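Minutes, arms build group, Weterwood shared workshop
July meeting, started 7:10 pm

Present: Huia Katene (chair), Ivars Rimkutė (minutes), Stiven, Assunção. Apologies from two members who are on holidays.

**1. Minutes of the last meeting**

Accepted with one correction. The spare servo was paid by Stiven and not by the group. He will be paid back from the parts tin.

**2. Mounting**

Stiven reported that the rail was moved 43 mm closer to the edge of the table, as we agreed in June. The arms now reach farther over the table and the clamps can be opened without a tool. Assunção asked if the rail will mark the wood. Stiven has put felt below it, and he will look at it again after one month.

The clamps became a little loose after the long run. Huia wants them checked before each session and written in the log book. Agreed.

**3. Cables**

There was a long discussion. The gripper cables make a wide curve and Ivars is of the opinion that they will catch on something sooner or later. Stiven does not want to tie them tight, for the reason that the wrist needs the slack when it turns. It was decided to try a soft sleeve on the left arm only and compare the two arms at the next meeting.

**4. Sorting task**

Huia explained the next step. Both arms shall pick up small household things and put them into the basket at the upper left corner of the table. Until now we used only the printed cubes, and they are too easy. The arms did 700 picks with the cubes and we do not learn much more from them.

The first layout was put out on the table and looked at during the meeting.
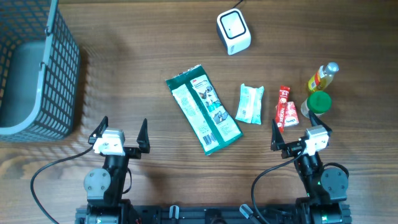 *Layout A, both grippers open, basket empty.*

Comments on the layout:

- The coffee stick and the pink and red packet overlap. Assunção thinks this is too difficult for a first try and would like them apart. Huia prefers to leave them, but we can have Layout B with a space between all things.
- The big green and white package is flat and shiny. Ivars expects that the fingers will slide over it. Stiven suggests to push it to the table edge first with one arm and take it with the other arm. This needs new code and is not for this month.
- The jar with the green lid sits very close to the right gripper. It should go farther up the table, also for the safety of the fingers.
- The white device has a cable, so it must not be picked. It stays where it is and the program shall go around it.

The right arm will start, with the aqua packet. Ivars writes the sequence.

**5. Money**

Huia read the figures. There is $980 in the account after the rent of the bench. The quote from Oltlow for two new wrist motors is $2853 with shipping, and we cannot pay this now. Stiven asks Oltlow for the price of one motor only. Assunção would rather repair the old one, and she may take it home to open it.

**6. Other business**

The workshop door does not close properly in the evening. Please pull it until you hear the click.

Assunção asks that food wrappers which are not part of the layout go in the bin and not on the bench.

**Actions**

- Stiven: sleeve for the left arm, price of one motor, felt check
- Ivars: pick sequence for the right arm, clamp page in the log book
- Assunção: Layout B, open the old wrist motor
- Huia: speak with the workshop office about the door

Closed at 8:35 pm. The next meeting is in August, same place, and Huia will send the day by email.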